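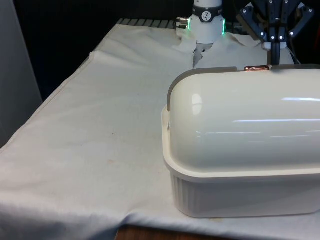 Ineke Visser wrote in January to ask why the Clakow Housing Association still sends its residents to the post office to settle a disputed water charge, when every other matter can be dealt with at the front desk. Her letter was read at the winter meeting, and the board agreed that the present arrangement should end.

From March, residents who wish to question a water charge may do so in person at the Flollia Street office. The desk will be open for this purpose each Tuesday until 4 p.m. No appointment is required. Residents should bring their most recent statement and, if possible, a reading from the meter in the hallway cupboard. Staff will enter the query on the same day and provide a stamped copy.

The board also reviewed the charges themselves. Last year the association received more than 100 queries, of which 61 led to a corrected bill. Most of the errors came from estimated readings in the older stairwells, where the meters are difficult to reach. Ovolton, the contractor responsible for readings, has agreed to visit these stairwells twice a year and to leave a card whenever a meter could not be read.

Residents who receive such a card may submit their own reading by telephone, at extension 1435, or on the form kept beside the mailboxes. An estimated charge will remain on the account until a reading is received, and will then be adjusted on the next statement. Late fees will not be applied to any amount under review.

Peadar Mac an tSaoi will oversee the new desk during its first season. Written queries sent before the change will be answered in the order received and need not be submitted again. Households in the Czerwiński building, which has a separate supply, should continue to contact their building office.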